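Print | E-mail

Notebook - spelling and usage in local news posts
March, entry 8

Back on the official-accounts pile this morning and it's going so much better than I hoped. The set is now 796 posts, all from town halls, press offices and two small parties, all saved as text with the edit history wherever the site keeps one. I read the Brustell town hall batch straight through before lunch and didn't want to stop.

What I was after: do commas get fixed when people complain, or only misspelled names? My guess going in was names only. Brustell has a post about the bridge closing that went up with the contractor's name as "O Griofa," and it was changed to "Ó Gríofa" within the hour, accents and all. Same post has a comma between subject and verb in the very first sentence ("The council, has decided") and that comma is still sitting there. Lovely! Exactly the sort of pair I want.

Then it got messier. Plellska's press office does fix commas. They fix them at night, in bunches, and they don't mark the post as edited in the text the way Brustell does. Chin-lung Ko spotted it first, from the time stamps. We had been putting those down as "no change" because the checker only looked at the first two hours. So:

- reran Plellska with the window set to 50 hours
- almost all of the late edits are punctuation
- one is a whole sentence taken out, about the school budget, with no note to readers. Put that in its own folder. It isn't a spelling matter and I don't want it lost in here.

Chin-lung thinks the night edits come from one person with a good eye. Could be. The fixes do have a style: the semicolons vanish, "which" turns into "that," and "in order to" becomes "to" every single time. I'd hire them. But two people sharing a house style sheet would look the same from out here, so I'm leaving it as a question mark in the table.

Tanix is the odd one. Both languages go up in the same post, and readers only ever jump on the mistakes in the first one. The second half has "recieve" twice and a date with the month missing, and not a single reply mentions it. I went through the replies again to be sure I hadn't skipped a page. Nothing. I'd love to know if they read that far or if they just read the half in their own language - no way to tell from replies alone.

Coding trouble, for whoever picks this up after me: "mocking" and "correcting" are hard to keep apart. A reply that says only "councel?" with a question mark, which is it? I had it as mocking, Chin-lung had it as correcting. We tried our labels on the same 50 replies and split mostly on the short ones. For now, a reply with the right spelling in it counts as correcting, whatever the tone. A reply that only repeats the error counts as mocking. Rough, but we can both apply it without arguing.

Also the sheet turns straight quotes into curly ones on import, so searches for "it's" miss half the cases. Search on "its" with a wildcard until I fix the import.

Next:
- redo the Brustell batch with the longer window too
- ask Plellska's press office if they keep a style sheet (nicely, short e-mail)
- relabel the "councel" replies
- find out what happened to post 8 in the Tanix folder, it opens blank

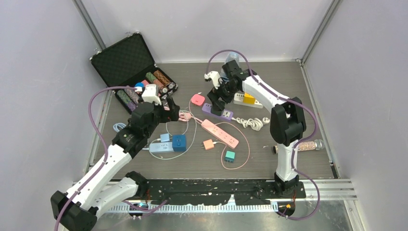
Two-arm cell, gripper at the front of the open case.

Print this page | E-mail this page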